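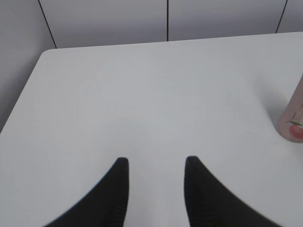
WORKROOM TABLE CHECK
Site: Cillbridge, ground floor
Table: white top, Prenon, asset 2574
Date: 11/13/19
Form 258, comments in the right hand column (pasted under each line here)

1. Top surface clean
OK. White top, smooth, no pattern to hide dirt in so marks would show. Went over it with a damp cloth anyway, whole top, corners included.

2. Top surface damage (chips, burns, scratches, lifting)
OK. Ran a hand across both ways. Nothing caught.

3. Corners
OK. Rounded, no sharp bits. Far left one checked twice, it was written up in June for a rough spot. Can't feel it now. Close out the June note.

4. Edges
OK on the far side and left side. Near side has a slight rough patch underneath, you only get it with your fingertips. Sand it. Not urgent.

5. Items left on table
Far side clear, left side clear. Stuff still gets parked at the right hand edge. Please keep anything you're using back from the edges, 2 inches at least. Same comment as last time.

6. Level
Needs work. Level says its off a hair toward the near right leg. Turn that foot out half a turn and recheck.

7. Wobble
Minor. Same leg as 6, I think. Leaned on each corner in turn, only the one moves.

8. Legs and fixings
Tightened all four. Near left bolt took a good quarter turn. Washers are the Gündoğdu ones from the spares drawer, fine for now.

9. Load label
MISSING. Should read 40 lb per the Stodton sheet. New label to be printed and stuck underneath, not on the top.

10. Floor under table
Swept. Dust along the back, nothing else.

11. Clearance to wall
OK. Can get a broom down the side. Dont push the table back after moving it, leave it where the tape marks are.

12. Lighting over the top
OK. Good enough to see crumbs and hair by, a bit dimmer at the near corners. Bulb type not recorded, ladder was out on loan.

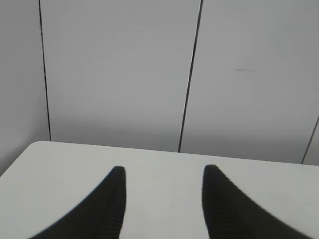 Items 1 and 3: top and rounded corner.

Follow up
- Foot adjust, near right (6, 7). Before next use for anything tall.
- Load label (9). This week.
- Sand underside, near edge (4). Whenever.
- Bulb type (12). When teh ladder is back.

Result: PASS with comments. OK to use for light work untill the foot is done. No standing on it, no sitting on it, no leaning on the near right corner.

Next check: same form, bring the long level, the short one is no use across the full width.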